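How Do You Teach a Robot to Clear a Table?

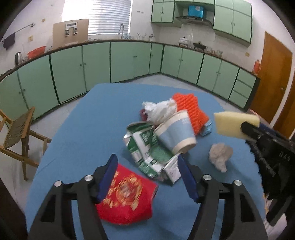

SCIENCE FOR KIDS: ROBOTS

Clearing a messy table is easy for you. You look, you grab, and you put each thing where it belongs. For a robot, every part of that job is hard.

A paper cup keeps its shape until you squeeze it too much. A bag is different every time it gets crumpled. Tissue weighs almost nothing. A robot has to learn how to hold all of them.

One way to teach it is to let people show it. This is called learning from demonstration. A person holds a gripper, a tool with two fingers that open and close like a robot's hand. The one in the photo has blue pads, and they are open on either side of a crumpled red bag. A second gripper is holding a yellow sponge.

A camera on the gripper records what the fingers are near and how they move. Later, a computer studies the recordings. It looks for patterns, such as how wide the fingers open before they close on something.

Mared Hopkin works on a project called Pellside. Her team wanted to know if it helps to change the mess each time. They trained one robot on 50 recordings with everything in the same place. They trained another on 50 recordings with the trash moved around.

Then both robots got 40 tries at a table they had never seen before. The first robot cleared it 7 times. The second one did much better, but it still had trouble with thin plastic bags.

Why did moving things help? The first robot had mostly learned where to reach. The second had to learn what to look for.

Try it yourself: Put a sock, a paper cup, and a sponge on a table. Pick them up with kitchen tongs. Which one is hardest? Now move them and try again with your other hand.

Words to know
Gripper: a tool that holds things the way a hand does
Demonstration: showing how something is done
Pattern: something that happens again and again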